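Give the Small Sensors a Longer Life

31 May 2024

I have been putting wireless sensors into barns, basements and pump houses for most of my working life, and I still get a little happy when a new one wakes up and sends its first reading. So please take this as a complaint from a friend. We are selling radios that will run for years on software that gets looked after for far less time than that.

Last September the Clurnov people wrote to say that their older gateway would get no more updates. I had 30 of them out in the field, all working fine.

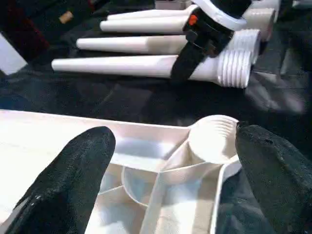 Morena Serra wrote to me that I was being unfair, that keeping old firmware safe costs real money, and that a small company with 300 customers can't do it forever. She has a point, and I've chewed on it a good while.

Still, I'd ask for a date on the box. Firent prints one, and I can plan around it (and grumble about it, but that's my own affair).
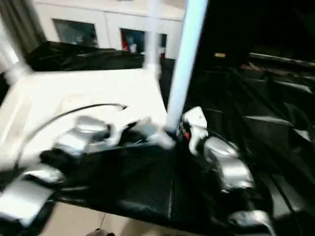
A farmer who knows in advance that a gateway has 4 years of support can put the money aside, or buy the Tanabe model and pay a bit more up front. What he can't do is guess, and I'm tired of guessing for him over the kitchen table.

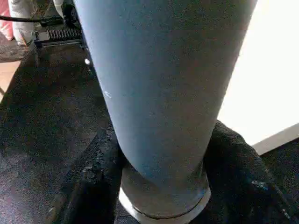
Blue-gray cylinder with a darker gray base, seen up close.

I'd also like the radio settings published once a maker walks away. Jemumar did it for two of its old boards, and mine are still chirping along out by the creek.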